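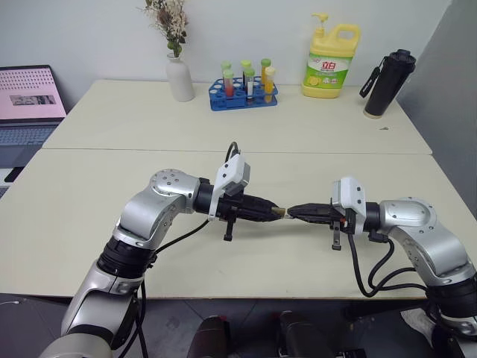

工单标题:Wallin 同步后,文件名里的中文变成乱码,部分文件重复出现
产品:Wallin 桌面同步客户端
涉及的其他软件:Kidero(网络存储盒)、Jitley(备份程序)
状态:已解决,保留观察
优先级:普通

【问题描述】

您好。先说明一下,中文不是我的母语,如果有的句子不清楚,请直接问我,我会再解释一次。

我在家里做翻译工作,主要是说明书和合同。所有的稿件放在一个叫“稿件”的文件夹里,这个文件夹在 Kidero 存储盒上,我的两台电脑通过 Wallin 和它同步。一台是台式机,一台是笔记本。这样使用已经两年多,以前没有出现过问题。

八月初我换了新的笔记本。安装 Wallin,登录,等待第一次同步完成,然后我发现下面的现象:

一、一部分文件的名字变成乱码。例如“合同_终稿.docx”,在新笔记本上显示为一串带重音符号的拉丁字母,后面的扩展名是正常的。

二、有一些文件出现两次。名字看起来完全一样,都在同一个文件夹里。我本来以为这是不可能的,因为系统不应该允许两个同名文件。

三、台式机上起初是正常的,但是第二天早上台式机也出现了乱码的文件。正常名字的文件还在,乱码的是多出来的。

文件的内容我打开检查了几个,都是好的,没有损坏。问题只在名字上。

我已经做过的事情:重新启动两台电脑;退出 Wallin 再登录;在新笔记本上删除一个乱码文件(结果台式机上的正常文件没有消失,但是十分钟以后乱码文件又回来了)。之后我不敢再删除,所以写这个工单。

【客服回复 1】

您好,感谢您的详细说明,描述很清楚。

请您先不要再删除或者重命名任何文件,并在两台电脑上都暂停同步(托盘图标,右键,“暂停”)。

另外请提供以下信息:
两台电脑上 Wallin 的版本号;
两台电脑的操作系统;
Kidero 上共享文件夹使用的协议;
是否有别的程序也在读写同一个文件夹,例如备份、网盘或者杀毒软件。

【用户回复】

两台都已经暂停了。

Wallin 的版本两台是一样的,我在“关于”窗口里对比过,每一位数字都相同。台式机是 Windows,新笔记本是苹果系统。旧笔记本也是 Windows,我忘记在第一次的描述里写这件事,对不起,可能它很重要。

Kidero 的共享协议是 SMB。我在管理页面里还看到 FTP 也是打开的状态,但是我不记得自己打开过它。

别的程序:有一个 Jitley,每天晚上把“稿件”文件夹备份到一块外接硬盘。Jitley 装在台式机上。

【客服回复 2】

谢谢。从 Windows 换到苹果系统这一点确实有关系。

您说的“两个名字一样的文件”,很可能是 Unicode 规范化形式不同造成的。简单地说,有些字符可以用两种方法保存:一种是一个完整的字符,另一种是基本字母加上一个单独的符号。屏幕上看起来一样,对程序来说却是两个不同的名字。普通的汉字一般不受影响,但是带重音的拉丁字母、日文假名的浊音、韩文都会受影响。

请问重复的那些文件,名字里有没有这样的字符?

【用户回复】

有。我刚才一个一个看过了。重复的文件名字里都有客户公司的外文名,里面有 é 或者 ö。只有汉字的文件没有重复的。

但是乱码的文件正好相反,乱码的都是名字里有汉字的。所以我猜想这是两个不同的问题,碰巧同时出现。不知道我的理解对不对。

【客服回复 3】

您的理解是对的,我们也认为是两个问题。

重复文件:规范化形式的问题,可以在 Wallin 里处理。请在两台电脑上打开“设置”→“高级”→“文件名”,把“统一文件名形式”设为 NFC。这个选项在旧的安装里默认是关闭的,所以台式机上很可能没有打开。

乱码文件:看起来是 UTF-8 的名字被当作另一种编码读取了。Wallin 本身只使用 UTF-8,因此我们想看一下日志。请在恢复同步以前,导出台式机和笔记本的日志,打包上传到这个工单。路径:“帮助”→“导出诊断信息”。日志里会有文件名,如果客户的名字需要保密,请勾选“隐藏文件名”。

【用户回复】

日志已经上传,两个压缩包。我勾选了隐藏文件名,希望不会影响你们的分析。

“统一文件名形式”在台式机上是关闭的,在笔记本上是打开的。现在两台都是打开的,形式都是 NFC。同步还在暂停中。

【客服回复 4】

日志已收到,隐藏文件名没有影响。

台式机的日志显示,乱码文件不是由 Wallin 创建的。这些文件在凌晨直接出现在 Kidero 上,Wallin 发现了新文件,然后把它们下载到两台电脑。这也可以解释为什么删除以后它们会回来:有别的程序又把它们写了一次。

受影响的文件一共 189 个。

请检查两个地方:
1. Jitley 的任务设置里,方向是“单向备份”还是“双向”。
2. Kidero 管理页面里的 FTP 访问记录。

【用户回复】

我找到了,先写下来,也许对别人有用。

Jitley 里有两个任务。第一个是我自己建立的,单向,从“稿件”到外接硬盘,没有问题。第二个任务的名字是“Rokby 迁移”,我已经完全忘记了。Rokby 是我以前租用的网络空间,去年不再使用以前,我用 Jitley 的向导把文件从那里搬到 Kidero。向导自动建立了这个任务,目标是通过 FTP 写入 Kidero,方向是“双向”,编码一栏写的是“自动”。

任务本来是停用的。可是八月 Jitley 升级过一次,升级以后它变成了启用。我不能证明是升级造成的,只是我自己没有动过它。

Kidero 的 FTP 记录里,凌晨有很多来自台式机地址的写入,时间和你们说的一致。

删除后十分钟文件又回来,这个也明白了:任务里有一个选项“失败或缺失时重试,间隔 10 分钟”。

现在我已经停用这个任务,并且关闭了 Kidero 的 FTP。没有删除任务,怕你们还需要看设置。

有一个问题:这 189 个乱码文件怎样安全地清理?一个一个删除也可以,但是我担心其中有的没有对应的正常文件。

【客服回复 5】

非常感谢,这样原因就很清楚了。任务设置我们不需要了,您可以删除。

清理请按照下面的顺序做,两台电脑的同步继续保持暂停:

第一步,在 Kidero 上给“稿件”文件夹建立一个快照。
第二步,在台式机上安装 Wallin 附带的检查工具(“帮助”→“工具”→“重复文件检查”),扫描时选择“按内容比较”,不要选择“按名字比较”。
第三步,工具会列出内容相同的文件组。每一组里保留名字正常的那个,把另外的移动到一个单独的文件夹,例如“待删除”。这个文件夹请放在“稿件”外面。
第四步,没有找到对应文件的,请先不要动,把列表发给我们。
第五步,先恢复台式机的同步,等图标变绿以后,再恢复笔记本。

“稿件”文件夹如果很大,按内容比较会需要比较长的时间,进度条可能长时间停在一个位置,这是正常的。

【用户回复】

昨天晚上开始扫描,今天早上七点看的时候已经是 100%。

结果:大部分都找到了对应的正常文件,已经移动到“待删除”。有 10 个文件没有对应。我打开看了,这些是旧的稿件,我去年在“稿件”里整理的时候删除过,但是在 Rokby 那边的副本里还留着,所以那个任务把它们又写回来了。我不需要它们,也一起移走了。列表还是附在后面,供你们参考。

é 和 ö 的重复文件也处理了。其中有一组,两个文件的内容不一样:一个是我在台式机上改的,一个是在笔记本上改的,都是同一份合同。我用 Word 的比较功能合并了。这件事花的时间最长,幸好只有一组。

同步已经恢复,先台式机,后笔记本,两个图标都是绿色。

【客服回复 6】

很高兴听到这个结果。列表已经看过,没有异常。

建议您把“待删除”文件夹保留一段时间再清空,快照也一样。我们会把工单设为“已解决,保留观察”,如果再次出现乱码文件,请直接在这里回复,不用建立新的工单。

关于“统一文件名形式”在旧安装里默认关闭的问题,我们已经转给开发部门。

【用户回复】

过了一个星期,没有新的乱码文件,也没有重复。

还有一个小问题,不着急:笔记本上“最近的文件”列表里,仍然显示三个乱码的名字,点击以后提示文件不存在。这个列表可以清空吗?我在设置里没有找到。

【客服回复 7】

可以。请在 Wallin 的主窗口里打开“最近的文件”,在空白的地方点右键,选择“重建列表”。它只会刷新显示,不会改变任何文件。

【用户回复】

找到了,三个名字都没有了。谢谢。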